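Keeping the Box: How Households in Clotidstead Store and Throw Away Small Packaging

Project report by Adaeze Aliyu and Bukola Obi
Handed in Feb 25, 2019

1. Background

When a person buys a watch, a pair of earphones or a set of screwdrivers, the thing comes in a box. The box is often stronger than it needs to be. In our first term we learned about the weight of packaging waste from supermarkets, but the small hard box was not mentioned in the lectures. We wanted to know what people do with it at home, and for how long they keep it.

We chose Clotidstead for the study as both of us live there during the term. For comparison we also visited Mostthorpe, where the waste collection is different: hard card and plastic go in the same bin, while in Clotidstead they must be separated.

2. Method

We asked 11 households to take part, eight in Clotidstead and three in Mostthorpe. Each household received a short form and kept it for two weeks in July. On the form they wrote down every empty box smaller than a shoe box which they found in drawers, cupboards and under beds. They also wrote what was inside it in the past, if they remembered, and whether they wanted to keep it.

We know that three households are too few to say much on Mostthorpe. Two more had agreed but they moved away before the forms were ready.

A box was only included if it had its own lid or flap. Bags and envelopes were left out. This rule caused some discussion between us, as one family had many tins, and in the end we accepted the tins.
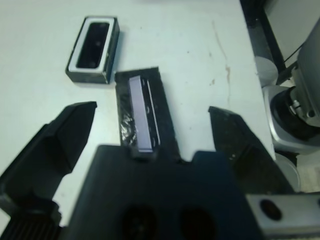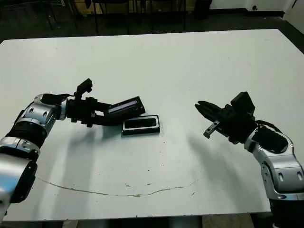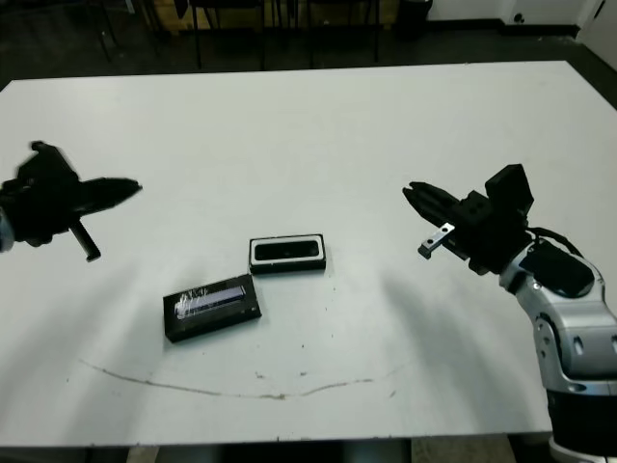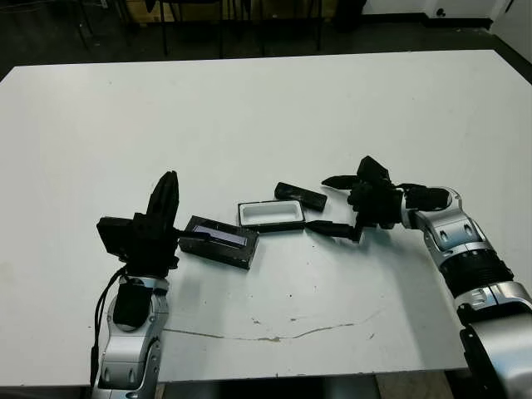 Does a box with a missing lid still go on the form?
It goes on the form if the household can say that there was a lid when they bought it, and then the word "missing" is written in the last column.

3. Results

The most common reason for keeping a box was the guarantee. People believed that a shop will refuse a return if the box is gone. Mr Siddiqui, who has a repair shop in Clotidstead, told us that he has never asked for a box, only for the receipt. Still, he keeps his own boxes.

The second reason was selling the item later. Four households said this, but only one of them had ever sold something in its original box. The third reason was difficult to write in one word. One woman answered "it is too good for the bin", and similar answers came from others. These boxes were usually stiff and dark in colour, with a lid that closes well.

In one house in Mostthorpe the family used the old boxes inside the kitchen drawers, for batteries, string and birthday candles. They had done this for more than 10 years. We did not expect to find boxes in daily use and there was no column for it on our form, so we wrote it on the back.

Separating the material was a problem in Clotidstead. Many boxes are card covered with a thin plastic layer, and the households did not know which bin is correct. Three of them phoned the council and received two different answers.

4. What we would change

The form should ask for the age of the box. We should also have weighed the boxes, but our kitchen scale was not exact enough for such light objects. Bukola has relatives in Dostitz, where shops take back packaging at the counter, and we would like to send the form there next year if the department agrees to pay the postage.

The full text of this report has 3,385 words with the appendix. The appendix with all forms can be read in the department office.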